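Home > Boards > Robot Learning > Data Collection
Search | New Posts | Members | Log in

Tags: handheld grippers, demos, bimanual, desk tasks

Thread: How many demos before you stop and train something?

komora_kid wrote:
OK so I've been collecting two-handed desk tasks for our little project and I think I've lost all sense of proportion. We're at 3633 episodes, mostly tidying: pick up a pen, straighten a cable, move a mouse pad, that kind of thing. Minttu (Rissanen, she runs our training side) wants me to stop and let her fit a policy on what we have. I want to keep going till the rare stuff is covered. Who's right? My gut says the data is lopsided, and training on it now will just tell us what we already know!

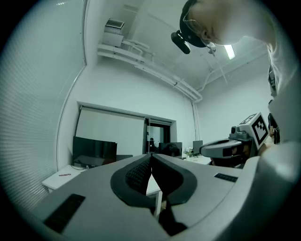
My main worry is markers. We get each gripper's pose from the printed squares, and when both hands work close together one of them blocks the other and the track jumps. I went through a batch of 191 episodes by hand and threw out way more than I wanted to, nearly all of them for that. A cube like the one on the second gripper there is friendlier than a flat plate, I think, because you get patterns on more than one face, so if the wrist rolls you may still have something to read. But a cube is also one more thing to bump into a monitor. Anyone compared the two properly?

ovstead wrote:
Train now. Please. I sat on a pile of episodes for a whole winter and the first policy I trained showed me my timestamps were off between left and right. All of it had to be re-aligned. One dumb little training run in week one would've caught it.

Minttu is right, sorry :)

komora_kid wrote:
Ugh. She's going to print that out.

aarne_p wrote:
Going to disagree with ovstead a bit. A quick run for checking the pipeline, sure, do it tonight. But that's a different thing from deciding you have enough. If most of your episodes are pens and mouse pads, the policy is going to be great at pens and mouse pads, and then you'll spend April wondering why it panics at an umbrella.

On cube vs. plate: I've used both. Plate gives me a cleaner read when it faces the camera, and size matters more than people think. I went from a small square to a bigger one and my dropouts fell a lot. No numbers, I changed the lights the same day like an idiot.

ovstead wrote:
"Changed the lights the same day" should be this board's motto. Speaking of lights, komora_kid, your room is super bright. White walls, white desk, white ceiling. Are the markers washing out?

komora_kid wrote:
Sometimes, yeah. Closing the blinds helps in the afternoon. Ceiling light stays on or the person's own shadow lands all over the desk. I'd love a darker desk but it's the desk we've got.

And good point on the umbrella, Aarne, because funny you should say that. We've got one in the object set now. I've started leaving more junk out on purpose so it isn't the same five things every time.
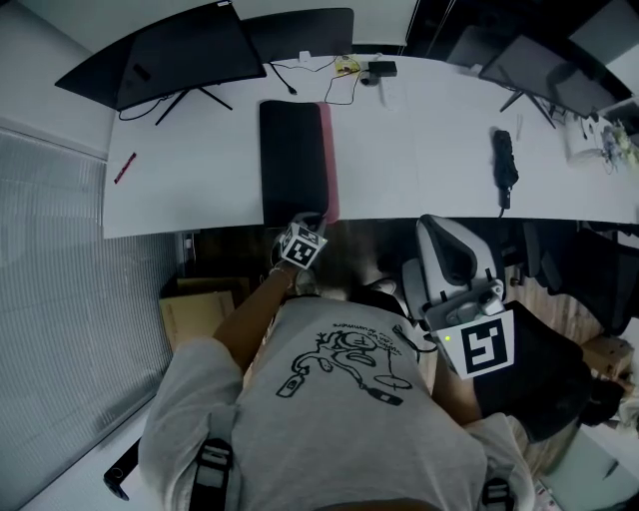 Desk setup: small marker on the right gripper, bigger one on the left, folded umbrella over to the right.

What I'm doing with that layout is starting every episode with the right gripper's tips at the near end of the mouse pad. Makes the start pose easy to repeat. Minttu hates it, she says the policy will learn that the world begins at a mouse pad.

aarne_p wrote:
She's right again, I'm afraid. Fix the start pose for your calibration clips and randomize it for everything else. Also, why two marker sizes? If I were training on that I'd want left and right to match, or your noise is going to be different per hand and you'll chase it forever.

komora_kid wrote:
Two sizes so I can tell which tracks better on the same task. I know, I know, one variable at a time. But swapping them between hands halfway through takes care of some of it, right?

aarne_p wrote:
If you really do swap them and write it down, yes. Write it down in the episode file, not on a sticky note.

hyvonen_lab wrote:
Jumping in on the original question. We stopped counting total episodes and started counting per object and per rough start position. Our rule is 145 clean ones for each object before it goes in the training split. Anything under that waits. It made us way less attached to the big number, and we noticed we had almost 191 episodes of one single tape roll, lol.

ovstead wrote:
145 seems like a lot for a pen.

hyvonen_lab wrote:
Pens roll! Pens are the worst thing on the desk. Cables are second. I'd happily do fewer for a box.

komora_kid wrote:
Our red pen agrees with you. OK, I like the per-object idea. Does "clean" mean both grippers tracked start to finish, or do you allow short gaps?

hyvonen_lab wrote:
Short gaps are fine if both hands are still. If there's a gap while the fingers are closing we toss it. Somebody here filled those in with interpolation and the policy learned to close on air.

ovstead wrote:
I interpolate and it's been fine for me, for what it's worth. Depends how long the gap is and how fast you move. I move slow.

komora_kid wrote:
I do not move slow, haha. All right, plan: Minttu gets her training run on what we have, I sort everything by object this week, and the start pose gets shuffled. I'll post the per-object counts when I have them. Still not convinced on matching markers, but I'll do the swap first and see.

aarne_p wrote:
Post the dropouts per hand too, before and after the swap.

Related threads
- Flat plate or cube: marker mounts for wrist rolls
- Left/right timestamps drifting over long sessions
- What goes in your desk object set?
- Blinds, glare and overexposed markers
- Tossing bad episodes: where do you draw the line?

Back to Data Collection | Previous thread | Next thread | Top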